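Old House Forum > Floors & Stone > Sealer on red marble, am I about to do something dumb

Started by gutterpoet, 14 posts, page 1 of 1

gutterpoet
We closed on the place in January and inherited a hallway and a small back room in red marble. Previous owner left us a shoebox with a can of Wosteck penetrating sealer in it (two thirds full, crusted lid) and an index card that says DO EVERY SPRING. No further instructions. The card is underlined twice, so somebody meant it.

Water beads up on it for a minute or two and then sits there looking bored. Is that sealed? Is that unsealed? My brother in law says marble that isn't sealed every year "goes to chalk." My brother in law also painted over a thermostat.

plumb_and_plumber
Do the water test properly before you open anything. Teaspoon of water, leave it fifteen minutes, wipe, look for a dark spot. No dark spot, put the can back in the shoebox.

Also, throw away the can.

gutterpoet
So put it back in the shoebox or throw it away

plumb_and_plumber
Put it in the shoebox. Take the shoebox to hazardous waste.

MrsTackett
I am going to disagree with the above because I always do. I have had red marble in my entry for twenty-odd years and I seal it every spring and it has never gone to chalk. You can't argue with a clean record.

fennimore
I have never sealed mine and it has never gone to chalk either. We should both apply for a grant.

MrsTackett
Yours is in a guest bath that gets used at Thanksgiving. I've read your posts.

rustbelt_rita
Stone fabricator's daughter here, so grain of salt, I mostly answered the phone. Polished marble is pretty tight and a lot of sealers just sit on top and go hazy, particularly if somebody keeps adding coats year after year. Dark and red ones show haze worse than white. The white veins are a different story. On a lot of reds the veins are calcite fill, and they wear and drink at a different rate than the rest of the slab. So your water test needs to happen in two places, once on the red and once right on a vein. People test the red, get a pass, then wonder why there's a coffee stain shaped like lightning.

Second thing, get your face down near the floor with a flashlight and look across it. If there's old sealer built up you will see it as a sort of greasy film with swipe marks.

gutterpoet
OK. Went and did the flashlight thing. My knees would like it noted.

The hall has swipe marks all the way down, big lazy arcs, like someone did it with a bath towel while on the phone. The back room looks a lot better to me. I guess the enthusiasm ran out at the doorway, or the card only applied to the parts company could see.

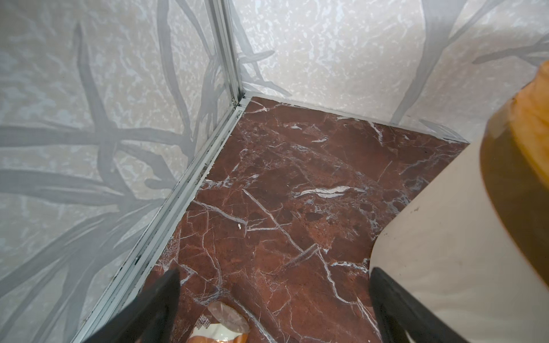 I ran the water test on the red part in both rooms and got no dark spot in either. On the veins I got nothing in the back room and a faint shadow in the hall, gone in an hour. So the part that got sealed every spring is the part that drinks. I would like MrsTackett to comment on this.

MrsTackett
It got walked on more. Next question.

rustbelt_rita
She's right, annoyingly. A hall gets the grit. The shadow going away in an hour is fine. I'd strip the film and then leave it alone for a while and see how you feel about it.

gutterpoet
Strip with what? The hardware store guy tried to sell me something called Lellusia that comes with its own gloves, which felt like a confession.

plumb_and_plumber
Check whether the sealer was solvent or water based first. Then a stripper that says marble on it. Nothing acid. No vinegar, no matter what your brother in law says.

fennimore
He's going to say vinegar.

gutterpoet
He said vinegar before I finished the sentence.

dale_in_the_crawlspace
Everybody is skipping the important issue, which is whether it's real. Lot of "red marble" is printed tile. Lot of it is limestone. My neighbor paid a man $800 to polish a floor that was vinyl. Man took the money too.

rustbelt_rita
Dale, it absorbed water along the veins. Vinyl doesn't do that.

dale_in_the_crawlspace
I'm just saying he took the money.

gutterpoet
Update for anyone who cares. I called Ilaria Melis, who does stone restoration out of a garage with a Šimko floor machine the size of a calf. She quoted me $747 to strip and repolish the hall and told me to leave the back room be. I asked about sealing every spring and she made a noise I can't type. Then she asked to see the index card and laughed at it for what I felt was too long.

Her advice, for the archive: neutral cleaner, well diluted, damp mop, dry it with a towel. Door mats at both ends of the hall, long enough that you take two full steps on each. Felt under anything with legs. Repeat the teaspoon test once a year on a vein, and if it goes dark and stays dark, seal it then, one thin coat, and wipe off every bit of excess before it dries.

MrsTackett
So once a year you will be down on that floor with a teaspoon and possibly some sealer. In the spring, I assume.

gutterpoet
I hadn't picked a season.

fennimore
Do it in the fall, out of spite.

plumb_and_plumber
$747 is fair for a hall if it includes the edges. Ask about the edges. The big machine doesn't reach them and you end up with a shiny road down the middle and a dull shoulder on each side. Some people hand polish those and some people send you a separate invoice.

gutterpoet
Asked. Edges are included, thresholds are not. Is a threshold worth fighting over?

rustbelt_rita
How many?

gutterpoet
Three, and one of them is cracked.

plumb_and_plumber
Don't let anybody put a machine on a cracked one. Get it filled first, color matched polyester, cures fast. The Bekard kit is okay for a small crack if you go darker than you think. Red fill that's too light looks like a bandage forever.

dale_in_the_crawlspace
Is the threshold real

MrsTackett
Post again when it's stripped. I want to know what the hall looks like under all that care.

gutterpoet
Will do. She's booked for three weeks. Until then the shoebox is in the garage, since the county only takes cans on alternate weekends and I missed this one arguing with you people.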